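**Wirthorpe's folding mornings are back for September**

If you have ever stood over a bed with a shirt in your hands and wondered why it never ends up looking the way it does in the store, you will be glad to hear that the folding mornings at Wirthorpe have started up again after the summer break. They run in the bedroom display on the second floor, where the wide bed with the gray headboard has been pushed up to the wall and made up with a plain pale sheet, and the blue practice clothes have come out of their basket for another season.
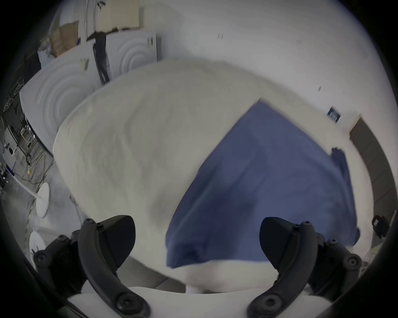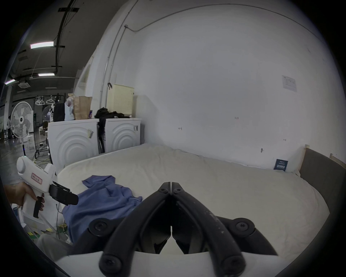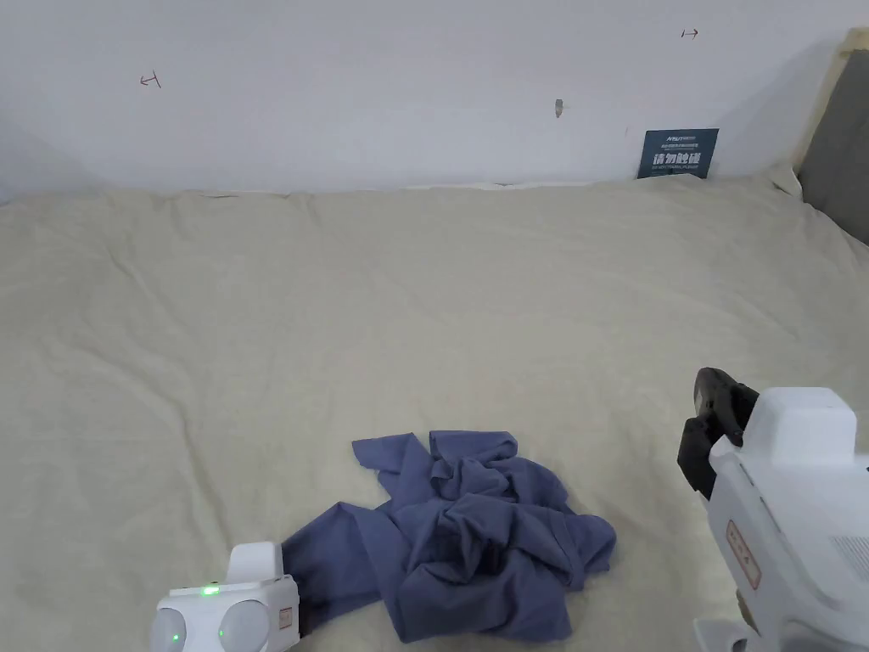
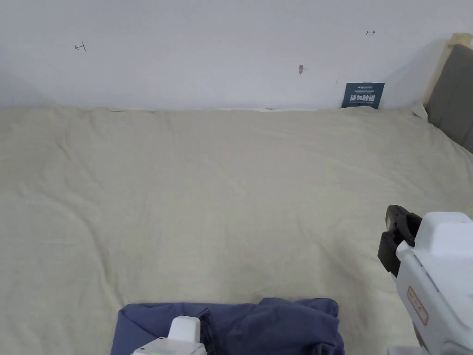 Guadalupe Tlapale, who has been leading the mornings from the start, told us she was a little nervous that people would have forgotten about them over the long vacation. They hadn't! Over 100 names went down for the first month, and she has had to add a second session, at ten thirty, for the people who couldn't get into the one at nine. Each session takes 18 people, and everybody gets a turn at the bed before the coffee comes around, though the coffee has been known to come around early.

The shirts come first, as they did last year. Guadalupe likes to begin with one dropped in a heap, the way most of us leave them, and she asks people to find the shoulders before they do anything else. Once you have the shoulders you can lay the shirt face down, smooth it from the collar toward the hem with the flat of your hand, and bring the sides in. She is patient about sleeves, which she says cause more trouble than everything else put together, and she will happily show the same sleeve four or five times to anyone who asks.

"I learned on my grandmother's bed, and hers was about half this size," she told us. "You had to fold one thing, put it away, and then fold the next. With a big bed you can spread out and take your time, and if it goes wrong you just shake it and go again."

The comforter comes last, when everyone has warmed up. Her way is to fold it lengthwise in three, press the air out with your forearms starting from the closed end, and then roll it up toward the open one. It does help to have a second person for the rolling, and quite a few friendships seem to have started that way last winter, including one pair of neighbors who had lived on the same street for 27 years and never said more than good morning.

Kalniņš, the bakery on the ground floor, is again sending up rolls for the later session, and the caraway ones go quickly, so it is worth being near the door. Irneson has lent a set of shelves for the finished piles, with one shelf set low for people who would sooner not reach. Anyone who wants to bring something difficult from home is very welcome to do so. Last spring brought a christening gown, a canvas tent and 7 fitted sheets, all on the same morning, and the tent took up most of it.

There is no charge for the mornings, but places do need to be booked at the front desk on the ground floor, where a paper list is kept beside the register. Please wear something you can lean and stretch in, and leave large bags in the coat closet by the stairs, which is locked during the sessions. Children are welcome with a grown-up, and the smaller ones usually end up on socks.

A session on packing sweaters away for the summer is being planned for later in the season, and Guadalupe would like to hear from anyone with a good method for keeping the moths out.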